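4.2 Does a clear desk help?

The claim that a tidy desk improves concentration is repeated often in office manuals and tested rarely. The Skellotby survey, which most of these manuals cite, asked staff to rate their own focus and their own tidiness on the same form. People who think well of themselves on one question tend to do so on the next, and we see no reason to read the resulting correlation as an effect of furniture or habit.
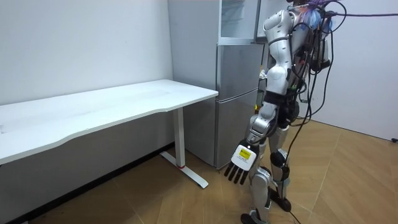 Our own sample was small: 10 rooms, 6 of them in shared use, with a total of 200 rated work sessions. Hsiao and Tsang rated each session without knowing which rooms had been assigned to the clearing rule. Differences between the two groups were slight and changed sign when the two smallest rooms were left out. We would not build a policy on them.

A second difficulty is that "clear" has no agreed meaning. The Drirnotham checklist counts marks on the surface against a desk, so that a desk like the one in Figure 2 loses points although its smudges take up no working space. The Yu scale ignores them altogether.

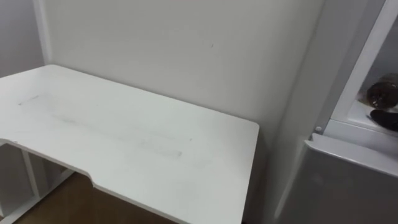
Figure 2. White desk with a curved cutout in the front edge and gray smudges on the top.

Drinks raise the same problem. Under the Drirnotham rules a single bottle is clutter. Yu allows personal items if they can be moved with one hand, a test that raters applied very unevenly in our trial sessions. The Istska guidelines leave the decision to the office manager, and this makes scores from different sites impossible to compare.
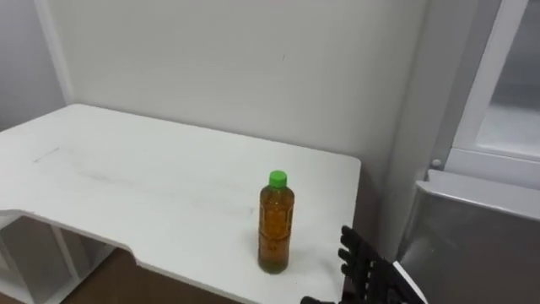
Figure 3. Clear plastic bottle with a green cap, standing on a white tabletop.

Until the scales are reconciled, pooled estimates of the kind reported in earlier reviews should be treated with caution.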